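The owner of Tarkudano, a secondhand bookshop in Nollow, keeps the heat low and the door unlocked. "People read faster when they're cold," she says. "Then they either buy it or go home."

She took the place over from an uncle who filed everything by color. It took her one whole August to undo it, and a few customers still ask for the green shelf.

What sells? "Cookbooks. Also anything on the sea, to people who get sick on boats." What doesn't is a set of sermons from 1752, priced at $186 and dusted twice a year.
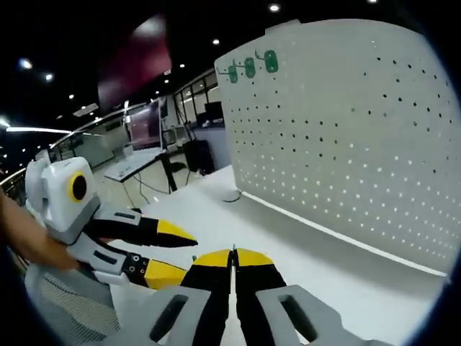 She has no plans to sell online. A firm called Brusus once offered to list her stock, and she got as far as the second page of the form. "It wanted to know my growth goals - I wrote 'fewer stairs.'"

The stairs remain. So does the Peixoto atlas, printed in 1833 and missing most of South America, which she says she would never part with. Then she names a price, in case I know somebody.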